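The open day at Pundley started at ten, and by half past there were 238 of us in a building meant for fewer. They sent us through in groups. Mine got a guide in a Pirodico shirt who walked backward the whole way and never hit anything.

She stopped us at a wide screen. The arm was called Ryu, she said, and it had practiced this kitchen 1000 times since breakfast. 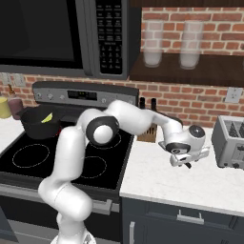 My father had asked me to find out if it could make soup. He lives out at Farside, 2 hours by bus, and his hands shake now. I looked at the black pot on the back burner, with something yellow-green in it, and at the two fingers pointing down over the counter with nothing between them. His own stove has the knobs on the left too.

"Can it make soup?" I asked.

"It can learn to lift a lid," the guide said. "Soup is a lot of steps."

I wrote that on the back of my ticket, number 463. A boy behind me wanted to know if it ever got tired. She told him no and moved us along to the next room, where there was coffee.

I called my father from the bus stop. He asked what kind of soup.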